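How to Set Up a Table for Close Work

By Iveta Hubáček
Updated January 2, 2024

This guide covers setting up an ordinary table for sewing, model painting, small repairs, bookbinding, and similar jobs where you look closely at something small for an hour or more. It assumes you already own a table and a chair and don't want to replace both. If you work mainly at a computer, most of the chair section applies, but the height section doesn't.

What you need

A tape measure
A firm chair, adjustable if possible
A footrest, or a box the right height
Wood blocks or furniture risers
A sloped board
A lamp with a jointed arm
Masking tape and a pencil

Step 1: Set the chair first

Always start with the chair. If you set the table first you will end up fitting yourself to it.

Sit all the way back. Your feet should rest flat and your thighs should be close to level. If the front edge of the seat presses into the back of your legs, the seat is too high or too deep. A firm cushion behind your lower back fixes a deep seat.

If the backrest tilts, set it to 105 degrees from the seat and leave it there for a week before changing anything. Straight upright looks correct, but most people slide forward out of it within a few minutes. A kitchen chair with a fixed back is fine for shorter sessions.

Armrests are usually in the way. Take them off if they hit the table edge before your stomach does.

Step 2: Measure your elbow height

Sit with your upper arms hanging straight down and bend your elbows to a right angle. Have someone measure from the floor to the underside of your elbow. Write the number down and tape it under the tabletop. You will want it again when you buy a different chair.

For general assembly, gluing, and cutting, the work surface should be at elbow height or slightly below. For fine work it should be higher. Begin at 4 inches above elbow height and adjust from there in small steps.

Remember to measure to the top of whatever you are working on. A vise, a turntable, or a thick cutting mat can easily use up the difference.

Step 3: Raise the work

You can raise the whole table or only the part you work on. I prefer the second. A table lifted on risers is harder to use for anything else, and light tables get wobbly.

For a small platform, use a piece of board as wide as your shoulders and screw a block under each corner. Glue felt or thin rubber to the bottom of the blocks. Test it by leaning on the front edge with both forearms. If the back lifts, move the front blocks closer to the edge.

If you do raise the table, use risers with a recess for the leg. Flat blocks slide. The set I use is from Nindeo and is rated for 487 pounds, far more than a sewing table needs. Any rated set will do.

Step 4: Add a slope

A sloped surface brings the work toward your eyes and lets you keep your neck straighter. Drawing boards sold for students work well. Mine is a secondhand Estora with three positions, and I keep it on the lowest. At steeper settings, parts roll off.

Put a strip of wood along the lower edge as a stop. It should be low enough that it doesn't dig into your wrists. Hold the strip with double-sided tape for a few days until you are sure of the position, then screw it down.

Painters who use liquids should keep the jars on the flat table beside the board — not on the slope, even with a stop.

Step 5: Check your head and neck

Once the surface is in place, start on a real job and set a timer for ten minutes. When it goes off, stop without moving and notice where your head is. Your eyes can look down quite far on their own. If your chin is near your chest or your shoulders have come forward, the work is still too low or too far away.

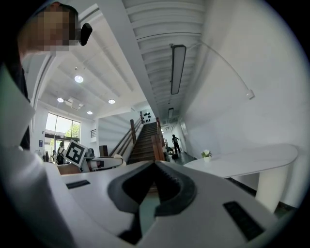

Leaning in from above with the head tilted down.

Pull the chair in before you raise anything else. Many people sit too far back from the table and make up the distance with their neck. If pulling in doesn't help, raise the platform by the thickness of one thin board and try the timer again.

If you still bend close in order to see, you may need magnification or new glasses. Matúš Hrubý, who repairs accordions and has rebuilt his bench twice, found that his reading glasses focused well short of the surface. A pair made for his actual working distance let him sit back. Measure from your eyes to the work and take that number to the eye exam.

Step 6: Place the lamp

Put the lamp on the side opposite the hand you work with, so your hand doesn't throw a shadow on the job. Keep the shade below eye level or angle it so you can't see the bulb. For shiny materials, move the lamp farther to the side until the glare goes away.

Leave a second light on in the room.

Step 7: Mark the positions

When everything feels right, mark the platform, the chair casters, and the lamp base with masking tape. If the table is shared, this saves doing the whole process over. Replace the tape when the edges start to lift.

Take a break every half hour and stand up for it. Look at something across the room for a minute before you sit down again.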